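## Putting Your Slides on the Shelf

Now that your Tanoli shelf is standing nicely on the tabletop, it's time for the fun part — filling it!

1. Brush any grit off the soles first, and do take your time with the grooves.
2. Set one shoe on the board, flat along its whole sole, before you reach for the other. 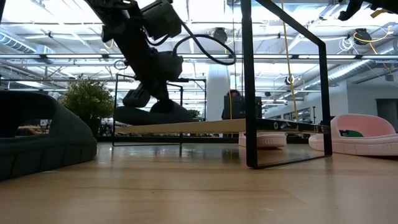
*One slide on the shelf board, its mate on the tabletop.*

3. Bring up the second shoe and nudge the pair together until they look right to you.

**Note:** Give the metal fasteners a gentle check every 2 weeks or so.

**Caution:** Please don't drag the loaded shelf across a glossy table — lift it by the frame.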